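Fri 15 June
Costigan bench, glue tests

Picked up the hide glue work again after leaving it since May. The Gevon granules arrived on Monday, so the old Pranside stock can finally be compared against something fresh. Both are sold as the same strength. The Pranside bag has been open a long time and smells stronger than I'd like.

Soaked equal weights of each in cold water overnight. By morning the Gevon had swelled evenly and poured as a soft jelly. The Pranside still had hard centers in some of the bigger grains. Gave it another hour and it came around.

Warmed both in the small pot, lids on. Kept the water bath under the mark Ho-yin put on the dial. Last time I went over it and the batch went thin and never grabbed properly, so I checked more often than I needed to.

Test pieces are maple offcuts, planed this morning, cut to 200 mm. Made 3 joints with each glue, rubbed and not clamped. Warmed the wood first on the radiator shelf. The third Pranside joint slid while I was writing the label and I had to push it back. Marked it with an X. If it fails early, don't count it for much.

Open time was the main difference. The Gevon started to gel while I was still lining up the second joint. Ho-yin says a pinch of urea would slow it down, and Fleltdale used to do that on long seams, but I don't want to add anything until we have plain numbers for both. Also the window by the bench was open, and that can't have helped. Closed it after the second joint.

Squeeze-out on the Gevon is pale and clean. On the Pranside it is darker, closer to strong tea. Fine for the drawer backs, less good for anything in light wood.

Left all the joints on the rack under the shelf. They get 17 hours before anyone touches them, and that includes me. Plan is to load them off the end with the bucket and add sand until they let go, same as in May. Write down the weight and also where it broke. A break in the wood beside the joint is a pass.

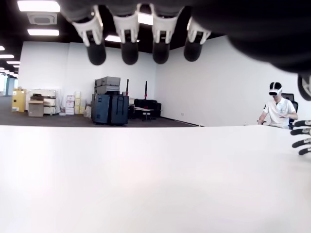 Leftover glue went into the two jars in the fridge, labeled by maker. The Pranside jar is almost full. Use it on the practice frames this week or throw it out, it will not keep past that.

To do:
Order a second brush. The one we have sheds, and I picked hairs out of two joints.
Ask Ho-yin whether the dial mark was set with the lid on or off.
Find the May sheet. It isn't in the red folder.
More maple, or agree to switch to beech and redo the lot.

Pot soaking in the sink, please leave it there until I've scrubbed the rim.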